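Plistari 2.0 adds contact planning for dishes

7 August 2018

Colham has released a new version of Plistari, its planning software for two-gripper work. The update is aimed at table clearing, where plates and bowls of different sizes stand close together. 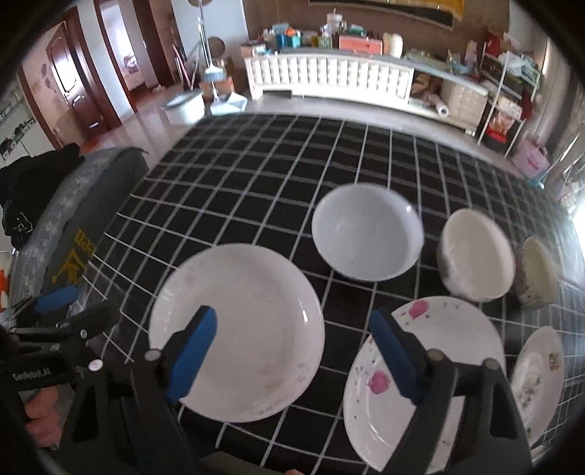
The planner now scores each grasp by rim height and by the room left for the second gripper. It was tuned on 1,570 recorded dish-handling runs from homes -- 19 kitchens and dining rooms in all.

"Flat plates gave us the most trouble," said Noemi Ferri, who leads the perception team. "The old version treated a plate on edge as a new object." 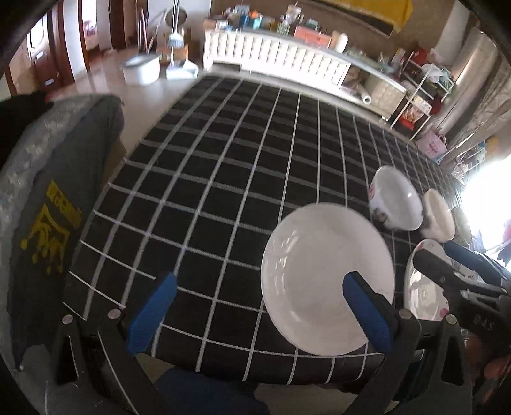

Pose tracking now carries over when a dish is tilted, and replanning takes 9 milliseconds on the company's test machine. Plug-ins written for Cirillo, the earlier toolkit, will still load. A version for Linux is due in September.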